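From: Receiving and Stores Office, Plinutau
To: stores-users list
Date: 10 May 2026
Subject: Re: Packing of black cover parts in shallow tubs

Colleagues,

The Stores Office has received the inquiry below from the Vamgate assembly floor and replies to the full list, as the same question affects the Jikel line.

> We have been receiving the black covers in three different arrangements:
> stacked, nested in pairs, and laid flat. Please confirm which one is
> correct. The stacked covers have shown rub marks on the glossy face, and
> our inspectors set aside 166 of them from the last delivery of 1,000. We
> would also like to know whether the cardboard in the bottom of the tub is
> to be returned with the empties or discarded here.
>
> Vamgate Assembly, Incoming Inspection

The correct arrangement is flat, in a single layer, with all covers pointing the same way. Stacking and nesting are no longer accepted for this part. Stock already packed in the old manner at the Sithole warehouse – 249 covers at the last check – will be repacked before it is released.

The following applies to every tub of black covers leaving Plinutau:

Cardboard goes into the tub first. The covers are never placed directly on the plastic.

Covers are set down with the ridged, glossy face up. Mounting tabs should rest on the cardboard or its wrapping and should not touch the face of the next cover.

Each tub holds three covers. If a tub leaves part full, the count is written on the tub card.

Covers are lowered into place by the edge or from the underside. Sliding them across one another is the most likely source of the marks reported by Vamgate.

Film and bubble wrap taken off incoming parts is collected at the end of each tub and placed in the clear plastics bin.

The two views that follow are of tubs on the floor at Plinutau, the first with two covers down and a third held over the tub, the second with three in a row.

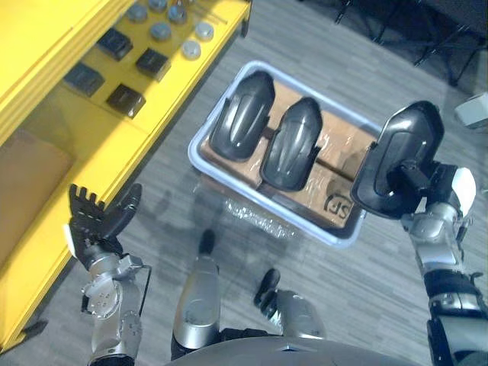
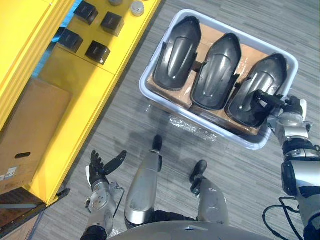

With regard to the second part of the inquiry, the cardboard is to be returned with the empty tubs. It may be used again until it is torn or crushed at the corners, after which it should go to cardboard recycling at the receiving site. Tub cards should be removed before return.

Jikel has asked for a deeper tub with fixed dividers. A sample has been requested and the matter will be reviewed in July. Until then the present tubs remain in use and sites are asked not to make their own inserts – 2 different homemade versions have already come back with the empties, and neither fits under the lid.

Reports of marked covers should be sent to this list with the delivery number and the tub card attached.

Receiving and Stores Office
Plinutau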